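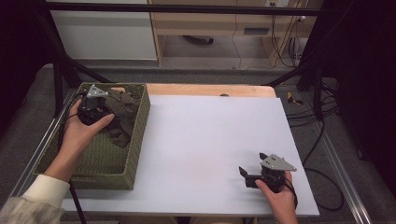 A woven basket with a crumpled dark cloth inside, on a tabletop mostly covered by a white board.

Ploneo opens second depot for render and facade repair

Rarkdale, 2018-08-12 -- Ploneo, the exterior rendering and facade repair contractor, has opened a depot in Illholm to serve homeowners and landlords on the eastern side of its working area. It is the firm's second site after its main yard in Rarkdale.

The Illholm depot holds lime and cement renders, mesh, beads and scaffold fittings. Until now, crews working in the town have loaded up in Rarkdale each morning and driven around 20 miles before starting. The firm expects the change to shorten most jobs on detached houses.

Three crews will work from the new depot. Two will take on full re-rendering and the other will handle smaller repairs such as cracked or blown patches, damaged sills and failed joints around windows. Repair visits can be booked separately, and there is no minimum job size.

Ploneo has also taken over the outstanding order book of Le Roux, a stone cladding business in Illholm that stopped trading in February. Customers who had a written quotation from Le Roux will have the price honoured, provided the work has not changed. Deposits already paid will be counted towards the final bill -- customers should bring their receipt when they arrange a survey.

New render carries a guarantee of 5 years on materials and labour. Painting is quoted as a separate item, and lime render on older walls is surveyed before any price is given.

The depot is open on weekdays for collections and enquiries. Surveys in Illholm and the nearby villages are free and can be arranged through either office.

ENDS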